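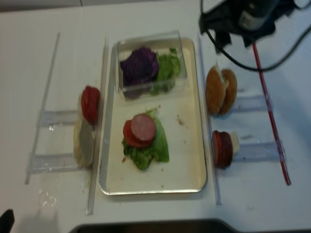
Electric garbage trucks reach the hill routes in Trirnota

The city of Trirnota put its first two battery-powered garbage trucks on the road in July. Both were built on a Skestomer chassis and both work out of the Vovholm Street yard, which until last year was a bus depot. We spoke with the city's fleet manager at the yard on a Wednesday, shortly after the morning trucks had gone out.

The choice of routes surprised some people in town. Most cities start electric trucks on flat ground close to the yard. Trirnota gave them the hills on the north side.

"The hills are where we burn the most fuel and where we wear out brakes," the fleet manager said. "A loaded diesel truck coming down Quarry Road is on its brakes nearly the whole way. The electric one puts a share of that back in the battery. I wanted to see that on our streets and our loads, so that's where they went."

One of the trucks covers 1,087 stops over its weekly schedule. The other runs a slightly shorter route and also picks up yard waste on Fridays. Neither has had to come back early for a charge, though the fleet manager expects winter to be harder on them.

"Cab heat comes out of the same battery as everything else. We've told the drivers to warm the cab while the truck is still plugged in. If that isn't enough, we'll trim the route in January and give a few streets to a diesel."

Charging was the slow part of the project. The old depot had enough power for lights and a shop, and the utility needed 11 months to bring in a new transformer. The chargers came from Sharifi, a supplier the city had used before for its parking garages. They were delivered well ahead of the transformer and sat under tarps.

"If another city called me, I'd tell them to talk to the utility before they talk to a truck dealer," the fleet manager said. "We did it the other way around."

The trucks plug in at 3:30 p.m. and are full before midnight. The city pays a lower rate after 9 p.m., and the chargers are set to do most of their work then.

Drivers were given two days of training. The main adjustment is the pedal. Lifting off it slows the truck hard, and on a route with a stop every few yards that takes some getting used to.

"The first week, the guys on the back step complained. It was jerky. By the third week I wasn't hearing it anymore."

Residents have mostly called about the noise, or the lack of it. Several on the north side missed their pickup because they were used to hearing the truck from down the block and then rolling out the cart. The city now asks for carts to be at the curb by 6 a.m. on those streets.

Trirnota has 181 vehicles in its fleet, counting police cars and mowers. Asked how many of them will be electric in ten years, the fleet manager would not give a number.

"Pickups and sedans, that's easy, we're doing that as they wear out. The snowplows I don't have an answer for. They run around the clock in a storm and there's no time to park them."

A request for three more garbage trucks goes into next year's budget.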